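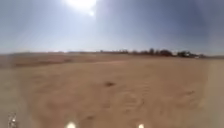 Visit Report: Dvořáček Glassworks, Vurside

On 03/08/2023 a party of 11 members of the Stindside Technical Association visited the Dvořáček glassworks at Vurside at the invitation of the company. The visit formed part of the Association's summer program on materials and manufacturing. The party was led by Shirley Rudd and was received at the main gate by the works manager, Radomír Havlíček.

Introduction to the works

Mr. Havlíček opened the morning with a short talk in the training room. The company makes pressed and blown tableware, laboratory vessels and a small line of colored lamp glass. It employs 310 people at Vurside, most of them on a three-shift pattern, as the main furnace cannot be shut down between production runs. A second site at Graltolwood handles decoration, engraving and dispatch, and was not included in the visit.

Visitors were issued with safety glasses, ear protection and heat-resistant sleeves. Photography was not permitted in the mold shop or the batch control room.

Raw materials and the batch house

The tour began at the batch house, where silica sand, soda ash and limestone are weighed and mixed. Sand makes up the largest share of the batch by weight, and the company buys it washed and graded. Victor Odera, who has charge of incoming materials, explained the tests carried out on each delivery. Iron content is the main concern. Even a small amount gives clear glass a green cast, and a load that fails the iron test is either returned to the supplier or set aside for colored ware. Grain size is also checked by sieve. Coarse grains are slow to melt and may remain in the finished piece as small white stones, while very fine material is carried off as dust and can damage the furnace lining.

Members asked why desert sand, so plentiful in many parts of the world, is seldom used for clear tableware. Mr. Odera replied that supply is only part of the question. Purity varies greatly from place to place, and the cost of cleaning and hauling a heavy, low-priced material soon exceeds its value. The works therefore buys from two inland quarries within a day's drive.

Broken glass, known as cullet, is added to every batch. It melts at a lower temperature than the raw materials and so saves fuel. Only cullet from the company's own lines is used for clear ware. The party was shown the sorting bays, where rejected pieces are separated by color before crushing.

The furnace hall

From the batch house the party proceeded along a raised walkway to the furnace hall. The main furnace is gas-fired and melts 20 tons of glass per day. The control panel showed a crown temperature of 1,542 degrees Celsius at the time of our visit. The operator on duty described how the flame direction is reversed at set intervals so that heat from the exhaust gases can be recovered in brick chambers on either side.

The lining must be replaced every several years, and the last rebuild required a stop of nine weeks. Mr. Havlíček stated that planning for the next one has already begun. The company is studying whether part of the heat could be supplied by electric electrodes placed in the melt. No decision has been made, and he asked that members treat the details of the discussion as confidential. They are accordingly left out of this report.

Forming and annealing

Two forming lines were in operation. On the first, gobs of glass were sheared from the feeder and dropped into molds to make plain tumblers. The second is staffed by hand blowers and produces laboratory vessels in short runs. Members spent some time here, and several remarked on how little the blowers needed to say to one another during the work. An apprentice takes three years to train, and the company accepted four in its most recent intake.

Finished pieces pass directly to the annealing oven, known as the lehr, where they are cooled slowly on a moving belt. Ware that cools too quickly holds internal stress and may break later without warning. At the end of the lehr, samples are viewed between polarizing filters, which show any remaining stress as bands of color. Farzana Samarakoon of our party, a former optics instructor, was invited to examine a rejected flask and a sound one side by side.

Discussion

After lunch in the works canteen, Robel Derese chaired a discussion session. The principal questions concerned energy costs, the recovery of household glass and the outlook for hand-made ware. On household glass, the company's position is that mixed collections contain too much ceramic and heat-resistant cookware to be used safely in tableware. Mr. Derese noted that the Association's members in local government may wish to raise the matter of separate collection at the autumn meeting.

A question on noise in the forming hall was taken under advisement. The company has undertaken to send its most recent survey to our office.

Acknowledgments and further arrangements

The Association thanks Mr. Havlíček, Mr. Odera and the staff of both forming lines for their time and for the care taken with the arrangements. A letter of thanks has been sent, together with a copy of this report.

Members wishing to visit the decorating shop at Graltolwood should give their names to Ms. Rudd by the end of August. Places are limited to eight, and closed leather shoes are required. Safety glasses borrowed at Vurside and not yet returned may be left at the Association's front desk.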